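Stuven Hand Gripper Kit -- Set-up and Recording Guide

Section 4: Recording shelf tasks

This section covers recording pick-and-place examples at a shelving unit. It assumes you have charged the grippers, paired them with the recorder and finished the camera check in Section 3. If you are recording at a table or counter, go to Section 5.

A shelf set for the Kiani training job is 239 accepted episodes. An episode is one complete task, from the moment both grippers leave the rest position until they come back to it. Trial runs do not count toward the set.

4.1 Before you start

1. Open the job sheet on the recorder and check that the site name matches where you are. Episodes saved under the wrong site have to be moved by hand later.

2. Choose the shelf. It should be between your waist and your shoulders. A shelf with a back and side walls is fine, but leave enough room for both grippers to go in together.

3. Wipe the lens cover on each gripper with the cloth from the kit. Do not use paper towel.

4. Check that the marker tag is flat and clean. If a corner is lifting, replace the tag. Do not tape over it, as tape shines under ceiling lights and the tracking drops out.

5. Put on the wristbands and the head camera. Tilt the head camera down until the shelf sits in the middle of the preview when you are standing at your working distance.

6. Open and close each gripper fully five times. The fingers should move without catching.

CAUTION: Keep long hair, sleeves and loose cords away from the finger hinges. The fingers close with enough force to pinch.

4.2 Mapping the space

The recorder needs a short mapping pass before the first episode of each session. Repeat the pass if anyone moves the shelving.

1. Stand one step back from the shelf with both grippers held in front of you.

2. Press and hold the record button until the light turns blue.

3. Sweep each gripper slowly from left to right, then tip it up toward the underside of the shelves and the ceiling. Include fixed things such as railings, vents and light fittings. Plain white panels give the tracker very little to hold on to, so the mapping pass needs to take in what is past them.

4. Return to the rest position and wait for two short beeps.

NOTE: One long beep means the map failed. The usual cause is moving too quickly. Start again from step 1.

4.3 Recording an episode

1. Place the objects as the job sheet shows. For the box task, set both boxes on the same shelf.

2. Start from the rest position, with fingers open.

3. Press record and hold still until the light is solid green.

4. Bring one gripper to the front box and steady it with the other. Move at the speed you would use with your bare hands.

5. Lift, place and let go as the job sheet asks. Open the fingers fully before you draw back.

6. Return to the rest position and press record again to stop.

7. Mark the episode as accepted or rejected on the recorder before you reset the objects.

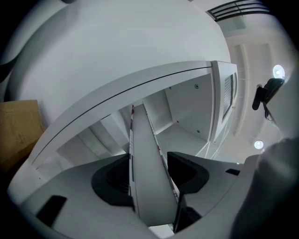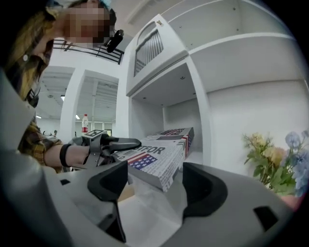 Zdeňka Beneš
Field Documentation, Stuven

4.4 Good and bad episodes

Mistakes are allowed. If a box slips and you recover it in one motion, keep the episode and tick "recovered". Reject it if:

-- you touched an object with your hand
-- a gripper was set down before the task was finished
-- someone else reached into the work area
-- the light turned amber at any point

Vary the starting position of the objects between episodes. A small turn or a shift to one side is enough. Change the order you pick them in as well, unless the job sheet fixes it.

Leave the surroundings as they are. Boxes on the floor, bottles and decorations can stay, provided they don't block your reach. Once a session has started, don't tidy up partway through.

4.5 Storage and upload

The recorder holds 76 episodes before it needs to be emptied. A warning shows when 48 are stored -- you can keep working, but plan your next break around the upload.

1. Connect the recorder to the dock and select Upload to Grevotora.

2. Wait for the episode count on the screen to reach zero. Do not unplug the dock while the count is changing.

3. Check the rejected list. Anything you marked by accident can be restored until the next session begins.

NOTE: Firmware older than the August release does not show the rejected list. Update the recorder before you upload.

4.6 Finger pads

Replace the black finger pads after 3,000 open-and-close cycles, or sooner if the surface is torn or has gone shiny. The cycle count is under Tools > Gripper. Fit both pads on a gripper at the same time, then repeat the finger check in 4.1, step 6.

Spare pads and marker tags are ordered through the Prastlow depot. Quote the number printed inside the kit lid.

Section last revised 2021-06-08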